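Cletwood releases Kumier 2 planner for long-panel handling

Cletwood has released version 2 of Kumier, its motion planning package for dexterous arms. The update changes how the planner treats long, flat parts held at one end, which earlier versions modeled as a single box around the part.

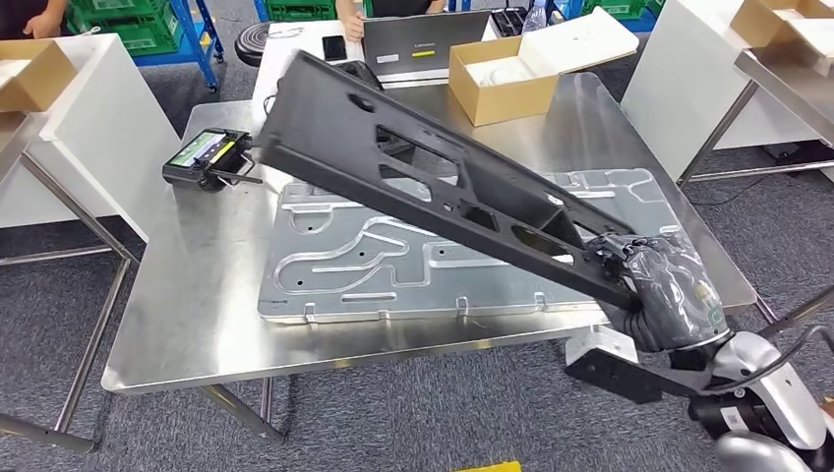
Kumier 2 keeps the part's mesh attached to the hand and checks it against the work surface at 200 Hz. Cut-outs and raised edges stay in the collision model – the old box filled them in and rejected many usable paths. The grasp estimate is refreshed from the head camera at 10 Hz, so a panel that tilts in the fingers is replanned with its new angle.

Integration work was done at the company's Gatuscombe site. On its internal set of 61 pick-and-place tasks, Cletwood says median planning time fell, but gave no figure for deformable parts, which remain unsupported.

The wrist camera stream now feeds a separate clearance check near overhead surfaces and shelving.
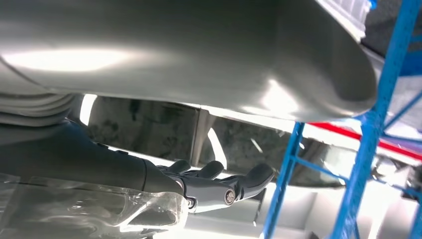 Wrist view with the fingers open, below a curved metal surface and beside blue shelving.

Configuration files from the first version need conversion with the Oda command-line tool. Oda also replays logged trajectories – without hardware attached – and flags joint limit violations. Existing license holders can download both packages from Wednesday.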